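4. Pre-departure information and traveler conduct on small-group tours

4.1 Background to the case

The operator examined in this section, Drindus, sells escorted coach and minibus tours to adult travelers who book individually or in pairs. Its tours are short, and most pass through several overnight stops. The company does not own vehicles or hotels. It contracts transport from Nusent and places its guests in family-run guesthouses along each route. Contact between the operator and the traveler before departure is therefore limited to the booking page, a confirmation letter, and an information packet sent by mail or e-mail.

Earlier work on packaged travel has tended to treat the information packet as a legal document. It sets out what is included in the price, what is not, and what happens if the tour is canceled. Our interest is in a different use of the same packet, namely the advice it gives on how to prepare. This covers luggage limits, clothing, suggested reading and viewing, walking distances, and the expected pace of each day. Such advice is seldom binding, but guides report that it shapes the first two days of a tour more than any other written material.

4.2 Data

The material consists of 787 bookings made for the Zeman route, a tour that crosses three mountain valleys and ends at a lakeside town. The booking period closed on 31 Mar 2018. Of the travelers covered by these bookings, 187 returned a written questionnaire after the tour. The questionnaire asked whether the packet had been read, which parts were remembered, and whether the traveler had changed any plan as a result. Open comments were invited at the end, and these were often longer than the answers to the set questions.

In addition, the authors had access to the guide reports kept by Simão Cordeiro, who led the route throughout the period and who agreed to their use. The reports are brief. They note departure times, late arrivals, problems with rooms, and requests made at the roadside. They were not written with research in mind, and we have treated them as a check on the questionnaire and have not coded them separately.

Two versions of the packet were in circulation. The long version, used for the earlier bookings, ran to many pages and placed the practical advice after the terms and conditions. The short version opened with the practical advice and moved the terms to a separate sheet. Travelers were not told that two versions existed. The choice of version depended only on the date of booking, and this must be kept in mind when the two groups are compared, as early bookers may differ from late bookers in other ways.

4.3 Luggage and the transfer problem

The most common subject in the open comments was luggage. The vehicles supplied by Nusent carry one medium case for each guest, and the packet says so. Even so, the guide reports record repeated delays at the first hotel while larger cases were moved between the hold and the rear seats. On one departure the delay came to 60 minutes, and the first planned visit, to a monastery garden, was dropped from the day.

Travelers who had received the short version were more likely to recall the limit and to say that they had packed with it in view. Several wrote that they had laid out their clothes in advance and removed items before closing the case. Others had read the limit and understood it as applying to air travel only. The wording of the packet is open to this reading. It refers to "your checked case" in one place and to "your case on board" in another, and it does not say that the two are the same.

Laundry was a related matter. The guesthouses on the Zeman route offer a washing service on the third night, and the packet mentions this in a single line near the end. Few respondents who received the long version remembered the line. Those who did had brought fewer clothes, and their comments on room size and stairs were less critical.
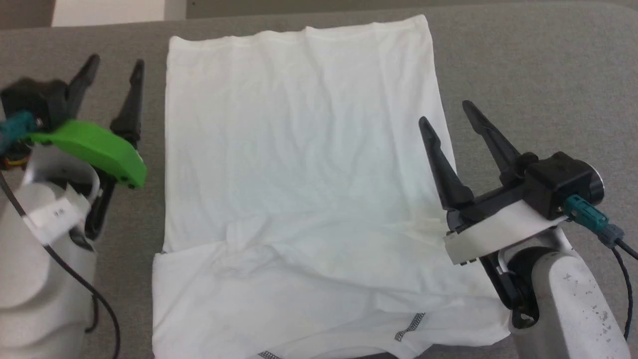 Figure 4. Partly folded white T-shirt on a gray fabric-covered surface.

The effect on the group as a whole should also be considered. On a large coach, one oversized case is a minor matter. In a minibus it takes space from another guest, and the questionnaire shows that such events were remembered well after the tour. A number of respondents described the seating arrangement of the first morning in detail while giving only a general account of the sights.

4.4 Suggested viewing and reading

The packet also lists films and books connected with the places visited. Drindus added this list at the request of its booking partner, Skakix, which had found that travelers asked for it by telephone. Respondents who used the list reported more interest in the guide's commentary at the second valley, where there is little to see from the road without some knowledge of its history. They also asked more questions, and the guide reports mention longer stops there during April.

The list had a less welcome result at the lakeside town. Travelers who had seen a film set in the area expected the views shown in it to be reached on foot. The main viewpoint is in fact reached by boat, and the boat fare is not part of the tour price. The packet gives the fare but does not connect it with the film. A short note beside the title would have met most of the complaints received on this point.

4.5 Limits of the material

The questionnaire was returned by a minority of travelers, and those with a strong view of the tour were probably more willing to reply. The guide reports come from one person and one route. No record was kept of questions answered by telephone before departure, so advice given in that way cannot be separated from advice taken from the packet. The results should be read as applying to small vehicles and overnight routes of the kind described in Section 4.1.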